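Trays, Racks and Bins: Questions We Get
Last updated 26 June 2024 by Bindu Pinto

Do I need a tray for everything?
No. Shops would love you to think so. A tray earns its place if it keeps small stuff from rolling around or moves a lot of things in one trip. If it does neither, give it away.

I have one table for eating and for prep. Where do the trays go?
Wherever your hands go first. Wian Buthelezi, who wrote the old Killitgate handout, insisted on food at the left and plates in the middle. I've tried it the other way around for months and noticed no difference. Keep each job on its own tray and stop fussing.

Does dry rice belong on a flat tray?
For sorting or measuring, fine. For storage, no. Put it in a jar with a lid. A low rim will not hold rice if you bump it, whatever the label says about "spill-safe edges." Grains get into the grooves of a wood table and you'll be finding them in July.

A black tray on the wood, a red one for plates, a clear bin and a gray rack: 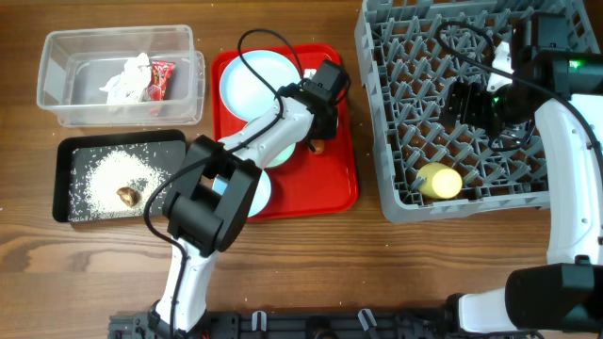
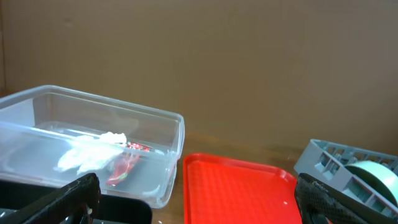
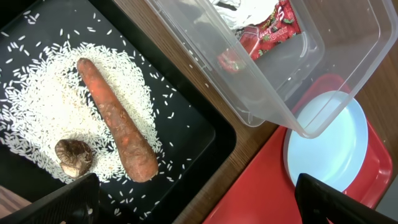 Are clear bins better than solid ones?
People say you'll be tidier if you can see the mess. I doubt it. I can see mine perfectly well and it still fills up with tissues and snack wrappers. What a clear bin does do is save you from lifting a lid to look for something. Buy it for that.

Can I keep trash and snacks in the same bin?
You can, and then one day you'll throw out the snacks. Two small bins cost less than one big one in most stores anyway.

Is a rack with small compartments worth the room?
Depends on what you own. Thin plates may stand up nicely in a grid. Deep bowls usually won't. Take a plate to the store with you and try it. Reet Ķēniņš wrote in to say she got 11 plates into hers; I'd like to see her get one out again without chipping it.

Should I wash mushrooms and carrots before they go on the tray?
Wash carrots, scrub off the dirt, dry them. Mushrooms can be rinsed quickly or wiped, and I no longer believe anyone who claims to taste which. Keep both off dry rice you plan to store, as damp is what spoils it.

Does tray color matter?
White rice shows up on a dark tray, so picking out bad grains is easier. Past that, it's decoration. The "color-coded kitchen" sets at Nwankwo are the same tray in 8 colors with a higher price.

How often should I clear the whole table?
Once a day, before bed. Any plan that asks for 90 minutes of "resetting" is a hobby. Wipe the wood with a barely damp cloth and check under the trays, where the grit collects.

Can I send in a question?
Yes, through the Killitgate contact form. Shobha Marar reads them and passes the ones about kitchens to me.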